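How do I get the folds out of a soft yellow piece with a round label?

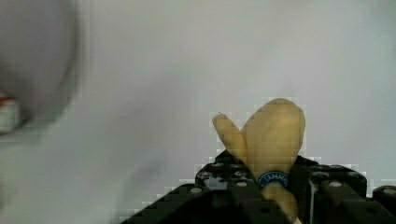
The yellow piece, with the dark blue label at the narrow part.

Samia
Posted July 7, 2025

Hello all. I have this soft yellow thing from a box of mixed items I bought at the market in Urkstead. It has two parts on top, one thin like a finger and one wide and round, so it looks a bit like a mitten. The wide part has folds in it and I want it smooth again. The blue label has a white ring and white letters, but they are small and I can not read them well. I do not know the material. Can I wash it, and how warm? I would like to keep the label on.

Georgiou

If you can not read the label, please start with cold water only. I clean many old soft toys and foam pieces. Put one drop of dish soap in a bowl, wet a white cloth, and try first on the narrow part at the bottom, where a mark is less visible. If the color stays, wipe the wide part also. Do not twist it. For the folds, stuff it lightly with paper if it is hollow — if it is solid, lay it flat and give it up to 90 hours in a dry room. Keep the label away from the soap, the glue on such labels can be weak.

clastuseck_home

just put it in the machine at 70, mine was fine

Georgiou

I would not do this before the material is known. Some foams become sticky with heat, and then it can not be repaired. Samia, press it softly with a finger. Does it come back slowly or fast? Please also look under the edge of the label, sometimes a second text is printed there.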